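Boas práticas de demonstração com garra manual: preparação da bancada e colocação de objetos em tabuleiro
Apontamentos da unidade 8
Docente: Bram Verbeke. Revisão das secções 3 e 4: Karthikeyan Acharya.

1. Âmbito

Estes apontamentos fixam as regras a seguir nas demonstrações de pegar e pousar com garra manual de dois dedos. Aplicam-se à tarefa do tabuleiro (colher, tabuleiro, mesa) e, com as adaptações indicadas na secção 6, às restantes tarefas de bancada. Não tratam da calibração da câmara, dada na unidade anterior, nem da conversão das trajetórias para o braço.

Usa-se "operador" para quem segura a garra e "episódio" para o intervalo entre a abertura e o fecho da gravação. "Zona útil" designa o fundo plano do tabuleiro, com exclusão do rebordo e da faixa interior que lhe é adjacente.

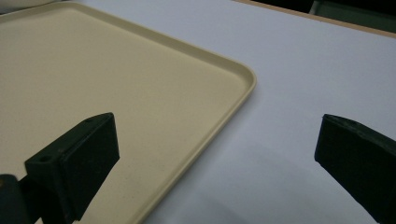
Drornberg, setembro

2. Preparação da bancada

2.1. O tabuleiro assenta por inteiro no tampo. Um tabuleiro apoiado em parte sobre a aresta da mesa oscila ao primeiro contacto e invalida a série.

2.2. A orientação do tabuleiro em relação à mesa é livre entre séries e fixa dentro de cada série. Admite-se a colocação em diagonal. A posição regista-se na folha antes do primeiro episódio.

2.3. Antes de cada série verifica-se que a parte do tampo coberta pelo percurso da garra está desimpedida. Papéis, cabos e ferramentas ficam fora do percurso, mesmo que não interfiram com o movimento.

2.4. Tabuleiro claro sobre tampo claro é uma combinação de baixo contraste. É permitida, desde que o rebordo se distinga na imagem de controlo. Se não se distinguir, ajusta-se a luz; não se marca o rebordo com fita.

2.5. A iluminação deve ser difusa. As sombras dos dedos são aceitáveis quando têm contornos suaves. Uma sombra de contorno duro sobre a zona de pega obriga a reposicionar a fonte de luz.

2.6. Os dois dedos devem aparecer na imagem de controlo com a face interior visível. Confirma-se o aperto dos parafusos de fixação antes da série, com a garra aberta. Na montagem Clovlow do laboratório, os dedos são verificados de novo ao fim de 50 episódios.

3. Colocação do objeto

3.1. O objeto é pousado dentro da zona útil, sem tocar no rebordo. Nos objetos alongados considera-se o comprimento total, incluindo o cabo.

3.2. A colher pode ficar junto a um dos lados do tabuleiro. A proximidade do rebordo não é motivo de rejeição; o contacto é.

3.3. A orientação do cabo varia de episódio para episódio. Uma série em que o cabo aponta sempre na mesma direção é devolvida ao operador, ainda que cada episódio, isoladamente, esteja correto.

3.4. Superfícies envernizadas ou polidas produzem reflexos. Na concavidade de uma colher, o brilho desloca-se com a câmara e pode ser tomado por uma aresta. Anota-se "brilhante" no campo de superfície. 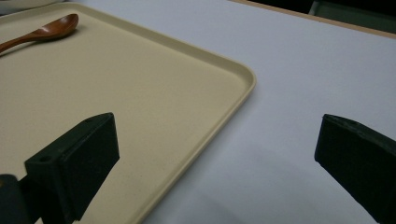 Fig. 2. Colher de madeira no tabuleiro, afastada dos dedos da garra.

4. Posição da garra e folgas

4.1. Na posição aberta, os dedos podem ficar de um e de outro lado do rebordo: um sobre o interior do tabuleiro, o outro sobre a mesa. A configuração é válida como posição de passagem. Não é válida como início de descida, pois o fecho dos dedos apanharia o rebordo.

4.2. A descida só começa com ambos os dedos sobre a zona útil. A folga lateral mínima entre a face exterior de cada dedo e o rebordo é de 8 mm.

4.3. A altura de passagem sobre o rebordo é de 42 mm, medida da ponta do dedo ao tampo. O valor foi fixado para o tabuleiro em uso e não se transpõe para caixas de parede alta.

4.4. A aproximação faz-se com velocidade decrescente. Paragens intermédias são toleradas até roughly um segundo; acima disso, o episódio é marcado como "hesitação" e revisto.4.5. O fecho é simétrico. O operador não arrasta o objeto com um só dedo para o alinhar, exceto nas séries em que o arrasto faz parte da tarefa e consta da folha.

4.6. O levantamento é vertical até à altura de passagem. Só depois se inicia a translação.

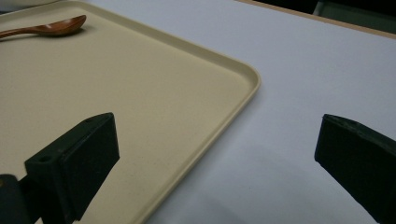
Fig. 3. Dedo esquerdo sobre o tabuleiro, dedo direito sobre a mesa (ver 4.1).

5. Critérios de rejeição

Um episódio é rejeitado quando se verifica uma das condições seguintes:

a) contacto de um dedo com o rebordo durante a descida ou o fecho;
b) deslocação do tabuleiro visível entre o início e o fim do episódio;
c) mão livre do operador dentro do campo de visão;
d) objeto fora da zona útil no início;
e) gravação fechada antes de os dedos estarem de novo abertos.

As condições a) e b) ocorrem com frequência em conjunto. Regista-se apenas a primeira no tempo. A queda do objeto não é, por si, causa de rejeição: o episódio conserva-se com a etiqueta "falha" e não entra na contagem da série.

6. Adaptação a outras tarefas

Para o suporte Kragh, de dedos mais estreitos, mantém-se a folga de 4.2 e dispensa-se a verificação periódica de 2.6. Para recipientes com tampa, a zona útil é definida com a tampa retirada e pousada fora do percurso.

Nos exercícios com o guião Bidumex, as alíneas da secção 5 correspondem aos códigos do guião pela mesma ordem. Em caso de divergência entre o guião e estes apontamentos, prevalecem os apontamentos.

7. Trabalho para a próxima aula

Preparar a folha de uma série completa com a colher, indicando a posição do tabuleiro, as orientações previstas para o cabo e o ponto de início da descida. Justificar, em meia página, a escolha da posição de passagem à luz de 4.1 e 4.3. As folhas são entregues a Karthikeyan Acharya no início da sessão de laboratório.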